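Print | E-mail

Home Contents Chapters Glossary Index

1 Jun 2025

CHAPTER 8
The Cooling System: Routine Service and Inspection

An engine turns only part of the energy in its fuel into motion. Much of the rest becomes heat, and the cooling system must carry that heat away without letting the engine run too cold. This chapter covers the service work that an entry-level technician will be expected to perform on that system: checking coolant level and condition, inspecting hoses and clamps, testing the pressure cap, and draining and refilling the system. Diagnosis of head gasket failure is treated in a later chapter.

Students should have finished the unit on shop safety before starting the practical work. Hot coolant is under pressure and can cause severe burns. The pressure cap must never be removed from a hot engine.

Coolant and Its Purpose

Coolant is a mixture of water, antifreeze and a package of additives. The water carries most of the heat. The antifreeze lowers the freezing point and raises the boiling point, and the additives protect metal parts and seals against corrosion. Additives are used up in service – a coolant may still give good freeze protection when its corrosion protection is nearly gone. For this reason a hydrometer or refractometer reading does not complete the inspection. A test strip suited to the type of coolant in the system should also be used.

Color is not a reliable guide to type. Manufacturers use dyes as they see fit, and two products of the same color may have different additives. The technician should consult the service information for the vehicle and record the specified coolant on the repair order before any is added.

Opening Case: The Udby Delivery Van

The service department at Zacharopoulos Motors received a delivery van from its Udby route with a complaint of low coolant. The driver had topped up the reservoir 3 times in May. No puddle had been seen under the vehicle, and the temperature gauge had stayed in its normal range.

The technician let the engine cool fully, filled the system, and attached a hand pump tester to the radiator neck. Pressure fell slowly over 5 minutes. A careful look along the lower hose showed a dried, chalky trail at the clamp. The hose end had hardened, and tightening the clamp did not stop the loss. A new hose and clamp were fitted, and the system held pressure on the second test. The cap was then tested separately and found to be within its rating.

The case will be used again in the review exercises. Students should note the order in which the work was done, and should be ready to explain why the cap was tested even after a leak had been found. 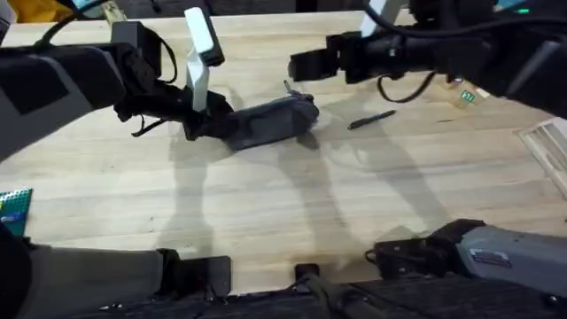
Pluvano Sirum
Senior Curriculum Editor, Automotive Service Series

Preparing for the Practical Work

Each student will need safety glasses, gloves, a drain pan, a pressure tester with adapters, and access to the service information. The worksheet for this chapter begins on page 31. It is to be filled in as the work proceeds, and readings should be entered with their units.

Used coolant is to be collected in a marked, closed container and handled under local rules. It must not be mixed with used oil or poured into a floor drain. Spills should be cleaned up at once – coolant is slippery, and many types are poisonous to people and animals.

Key Terms

Additive package
Bleed screw
Pressure cap
Refractometer
Thermostat

Section 8.1 begins with the path of coolant through the engine, the radiator and the heater core.

Previous Next Back to top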